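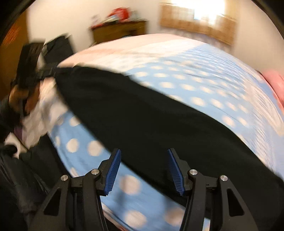
Budget planning for hand-held grippers usually starts with the price of the tool and stops there. This post sets out how the equipment request for the coming year was prepared, and which lines in it were changed before it was submitted. The work concerned is household handling, mainly clothing and bedding, and the wearing parts are easy to identify. The blue ribbed pads on the inside of the jaws come first, followed by the pivot pins at the joints. A long piece of black fabric laid across a polka-dotted bedspread is an ordinary task for these tools, and cloth of that kind is gripped many times in a working day. Pads were therefore entered as a supply item, separate from the tools themselves.

The request covers 8 grippers. Two suppliers were considered, Burer and Oda. Burer quoted the lower unit price but sells replacement pads only as part of a full jaw assembly. Oda sells pads by the pair and ships them with the fasteners. On a one-year view the two offers were close. On a two-year view Oda was less expensive, and the request was written on that basis.

The following amounts were entered:

Spare pads, 20 pairs: $111 in total
Reserve for repairs and loss: $2,000
Carrying cases: carried over from the previous budget, no new funds

The reserve drew the most questions. In the last cycle no such line existed, and a damaged linkage in November had to be paid for out of the travel allowance. It is preferable to ask for the money openly and return what is left.

Storage was reviewed at the same time. The Flustness office has one lockable cabinet, and it is full. A second cabinet has been requested under furniture and does not appear in the figures above.

Two matters remain open. Delivery dates from Oda have not been confirmed in writing, and the Asach project has yet to state whether it will share the spare pads or order its own. If it shares them, the quantity will need to be raised before the order is placed.

Last updated: 26 April 2023

Recent posts
Leasing or buying: notes from the Asach project
What a service contract should cover
Labeling and storing small spare parts
Reading a supplier quote line by line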